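TX 214 Fabric Structures
Handout 6: Pile and Raised Fabrics

1. Scope

Handout 5 covered plain flat weaves and single knits. The fabrics treated here carry a third set of fibers or yarns standing away from the base. The base gives strength and dimensional stability. The surface gives warmth, bulk and hand.

2. Two routes to a fuzzy surface

2.1 Pile construction. An extra yarn is introduced during weaving or knitting and left as loops (terry) or cut (velvet, velour, plush). Pile height is set on the machine.

2.2 Raising. A finished flat or looped fabric is passed over rollers covered in fine bent wire. The wires pull fiber ends out of the yarn. Fleece and flannel are made this way. Surface height depends on wire angle, roller speed, cloth tension and number of passes.

Raising always costs some tensile strength, as fibers are pulled partly out of the yarn and some break. The loss is greatest in the direction of the raised yarns.

3. Terms

Ground: the base structure, excluding pile.
Nap: the raised fiber layer produced by finishing. Often used loosely for pile as well.
Lay: the direction in which the surface leans at rest.
Crush: loss of height under load.
Recovery: height regained after the load is removed, as a percentage of original height.

4. Worked figures

Sample Bavwood 2, polyester fleece, raised both sides. Mass per unit area: 306 g/m². After shearing and vacuum cleaning, the ground alone measured 192 g/m². The surface layer is therefore 114 g/m², or 37 percent of the total.

Sample Plolla has the same total mass with a denser ground. Expect lower thickness and better seam strength. Do not compare warmth by total mass alone.

5. Behavior under compression and twist

A raised fabric is mostly air. When it is gathered or twisted, the air leaves first and the ground carries the load. Apparent diameter falls quickly at low force, then levels off once fibers are in contact. Color may also seem to shift at a pinch point, as flattened fibers reflect light differently and folds add shadow.

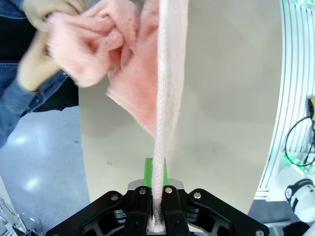

6. Lab preparation

Cut three specimens from each cloth, 90 mm square, with one edge parallel to the wales. Mark the lay with an arrow on the back. Condition overnight. Measure thickness before and after 33 minutes under the standard weight, then again after an equal rest period. Report recovery to the nearest whole percent.

Results are due in July, before the dyeing unit.

Related handouts
Handout 4: Yarn Twist and Hairiness
Handout 5: Flat Weaves and Single Knits
Handout 7: Pilling and the Rondonuwu Scale
Nimham Mill Visit: Reading List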